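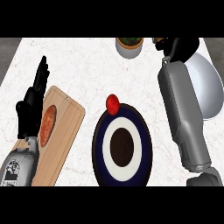 Render: Imke Reuter

June, notebook 2, carrying on from the glaze pages

Back at the bench after lunch and wanting to get this down while I still have it all in my head, because last time I left it overnight and then spent a whole morning trying to read my own handwriting. The subject is still the marbled soap, and mostly the pale batch we've been calling Cunda. I'm so much happier with it than I was in spring!

What I did this morning: 823 g of oils in the big steel jug, same blend as the last two (olive, coconut, a little castor, shea to finish), lye water mixed first thing and left on the sill to come down in its own time. I stick-blended in short bursts and stopped early, at what I'd call a very thin trace – thinner than feels safe, like cream that hasn't quite made up its mind. Then split off 400 g for the veining color and left the rest plain with a spoonful of white clay slaked in water beforehand. Dry clay makes those little freckles, as we all remember from Tukska.

The veining portion got the rose clay and the tiniest pinch of charcoal. Go carefully with the charcoal. On the Harlow batch I was heavy-handed and it came out the color of a wet sidewalk, and no amount of curing fixed it.

Pour order, for whoever does the next one:

- plain into the mold to a third of the way up
- a thin string of pink-gray along one long side, from low down
- plain again, poured over the spatula so it doesn't punch through
- another string, other side, then the rest of the plain
- one pass with the hanger wire, corner to corner, and then hands off

I did two passes on the first loaf and it went muddy at one end. The second loaf had one pass and is much closer to what I want, with long lazy lines and plenty of quiet space between them.

Temperature: I forgot to write down the oils. Lye water was a bit cooler than the oils, I know that much, both comfortable to the hand through the jug. Must do better. There's a thermometer hanging right there on its hook.

Covered both loaves with the board and the old blue towel. No fragrance this time. The Kershaw lavender sped everything up so badly in the last batch that I was practically spooning it in, and I would like to see what the swirl does when it isn't being chased. If we do scent it, I'd go for something slow and well behaved, and only in the plain portion.

Checked again at 3:20 or so. Second loaf is in gel in the middle, nice and even, edges still opaque. First loaf a bit behind. I've pulled the towel off one corner to see whether it makes a difference to the ring we always get, and I'll leave it like that until I lock up.

To do: cut tomorrow, not before, however tempting. Weigh six bars from each loaf and put them on the top rack with labels. Order more rose clay – the tub is nearly scraped clean. Ask Imke if she still has the long cutter, mine is bowing in the middle and the last slices were wedges.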